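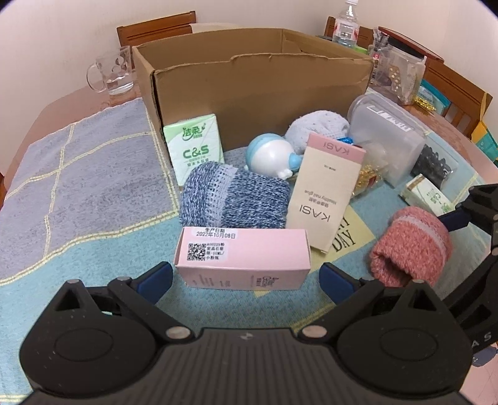

June, after lunch. Madder again, batch 3

Same recipe as last time, only the water is different. Durkley yarn, the undyed worsted, scoured last night and left in the rinse till this morning. One skein came out with a yellow streak near the tie. Tie too tight, probably. Retied all of them loose, figure eight, cotton string and not the green stuff which bleeds.

Mordant: alum plus a bit of cream of tartar, in at 60 C, held an hour, then heat off and left to sit. Meant to weigh the alum on the good scale but the battery's gone, used the kitchen one. Ostap says the kitchen one reads heavy. Check against the brass weights before next batch - if he's right, all of the spring samples are off by the same amount and at least the comparison still holds.

- madder, ground, Kosau, new bag: 300 g
- yarn dry weight: 502 g (wanted an even 500, not going to snip it)
- chalk: a teaspoon, stirred in before the yarn
- water: rain barrel, strained through muslin twice

Powder clumps like mad. Made it into a slurry with warm water in the jam pot first, much better. Do that every time. Write it on the bag.

Heat up slow. Last batch got away from me while I was on the phone and the whole lot went brown, brick at best. This time stayed at the stove. Took it up a little at a time, stirring from the bottom, kept the lid off so I could see the surface. No simmer, no bubbles. Smells like wet hay and pencil shavings.

First dip strip at 2:15. Pale orange, disappointing.

Second strip, better, going red at the ends. Third one a real red, a bit blue in daylight by the door. Under the lamp it looks orange again so judge by the door ONLY. This is why the Szabó samples never matched anything, they were all picked under the lamp.

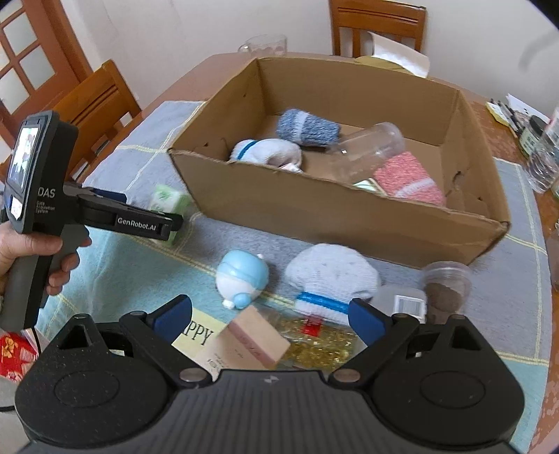
Pulled half the skeins and left the rest in to cool with the bath. Tags are the punched plastic ones, one hole for early, two for late. Paper tags fell apart in batch 2 and I'm still guessing which is which on that shelf.

Merike rang about the Gadomus order. They want the red "like the old sample" and the old sample is from tap water and a bag of root we can't get any more. Told her we'd send a strip from each half and let them choose. She thinks they'll pick the late one. I think early, it's softer and it'll sit better next to the gray they already have. She also wants to know can we repeat it. Ask me when it's dry.

Barrel water vs tap: can't say yet. The tap here is hard as nails and I was adding chalk on top of it, which might be the whole reason batch 1 went so dark. So for batch 4, tap water, no chalk, everyting else the same. Change ONE thing. (Note to self, I changed two last time and learned nothing.)

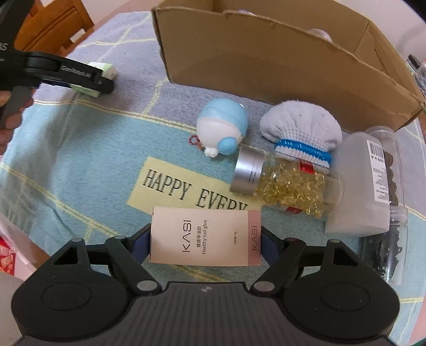
Rinse - first water very red, second pink, third nearly clear. Stopped there. Soap wash to wait till the yarn has hung overnight, the lot we washed straight away lost more color than the one that rested. Could be chance, it was one skein each.

Exhaust bath still has plenty in it. Put the handspun scraps in with no reheating, leave until tomorrow. If it comes out peach then good, we were short of peach for the card. Don't pour it off, Ostap!! There's a lid on it with tape.

Lightfastness strips: cut from the early half, wound on card, half covered with foil, going on the south window sill. Check in two weeks, again at the end of summer. The weld strips from before are still up there and badly faded on the open side, take them down and stick them in the back of this book.

To do
- battery for scale
- brass weights vs kitchen scale
- strips to Merike, labeled, both halves
- more chalk
- ask Kosau if next bag is from the same harvest, they never put it on the lable
- new muslin, old one is stained through and I don't trust it for the weld

Pot scrubbed. Spoon is now permanently a madder spoon, hung it on the left hook.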